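Zitbridge dental practice opens Saturday gum health clinic for Brurkthorpe families

Brurkthorpe, 11 Jan 2024

Families in Brurkthorpe who have struggled to fit a hygienist visit around work and the school run will soon have a good deal more choice, as Zitbridge Dental Care opens a Saturday gum health clinic at its surgery on Van Wyk Street. The clinic will run every week from the start of next month, and we are very pleased indeed to be able to share the news with our patients, old and new.
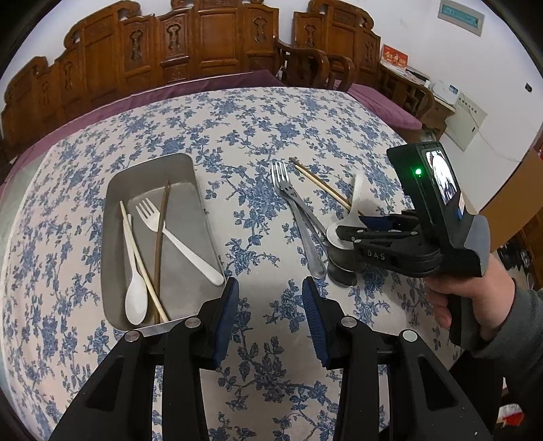

Khanyisile Mofokeng

The idea grew out of a survey we sent to our registered patients in November. We had hoped for a few dozen replies and were delighted when 183 came back, many of them with long and thoughtful notes in the margins (thank you to everyone who took the trouble, and particularly to the gentleman who stapled on two extra sheets). Of those who answered, 135 told us that they noticed bleeding when they brushed, at least now and then, and 47 said they had put off seeing a hygienist purely on account of our weekday hours.

Bleeding gums are very common and are often an early sign of gum disease, which begins when plaque is left to build up along the gum line. In its early stage, known as gingivitis, it can usually be put right with a professional clean and some patient work at home. Left alone it may go deeper, affecting the bone that holds the teeth in place, and by then the treatment is longer and rather less comfortable. Smoking, diabetes and pregnancy can all make the gums more prone to trouble, so please do mention any of these when you come in.

The new clinic will be led by our senior hygienist, Pramila Garg, who has looked after patients at the practice for many years and will be known to a great many readers of this notice.

"People often come in looking terribly guilty, as if I'm about to tell them off," said Pramila. "I'm really not. Most of us were shown how to brush when we were six and haven't had a lesson since! I'd much sooner spend ten minutes going through it together, with a mirror and the right size of little brush, than have somebody stay away for another two years out of embarrassment."

Each first appointment will last 40 minutes. Pramila will measure the gums, remove any hardened plaque, and talk through cleaning between the teeth, whether with floss or with small interdental brushes. There will be time for questions about dry mouth, sensitive teeth, dentures and bridges too, and anybody who would like a written plan to take home need only ask.
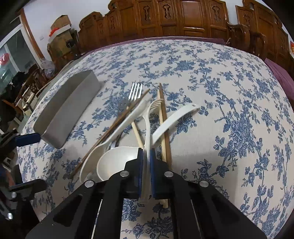 Utensils on a blue and white floral tablecloth.

Food comes into it as well, of course. Teeth are under attack for a while after anything sugary, and it is how often we have sugar through the day, as much as how much of it, that does the harm. Keeping sweet things to mealtimes gives the mouth a proper rest in between. A glass of water with your lunch is a fine habit, and milk or plain water are the best drinks for little ones. After fruit juice or anything sharp, it is kinder to the enamel to wait an hour before brushing. Last thing at night, brush for two minutes, spit out the toothpaste and leave it at that, with no rinsing.

The Saturday sessions will be held in the Linov Room on the ground floor, which has step-free access from the car park and a wide door for wheelchairs and pushchairs. Children are welcome to come along with a parent, and there is a box of books in the waiting area that has been very well loved over the years. Patients who feel nervous may ask for the first appointment of the morning, when the surgery is at its quietest.

The practice now cares for more than 1267 patients from the town and the villages round about. Appointments at the new clinic are open to all of them, and also to people who are registered with another dentist or who have not seen one for some time. There is no need for a referral. Fees are the same as on weekdays and a printed list can be picked up from reception.

Bookings are being taken now, by telephone or at the front desk, during normal surgery hours. If you have had heart surgery or take blood-thinning medicine, please let us know when you book.

Notes to editors

Pramila Garg is available for interview on weekday lunchtimes. Requests should be sent to Khanyisile Mofokeng, Communications, Zitbridge Dental Care, Van Wyk Street, Brurkthorpe.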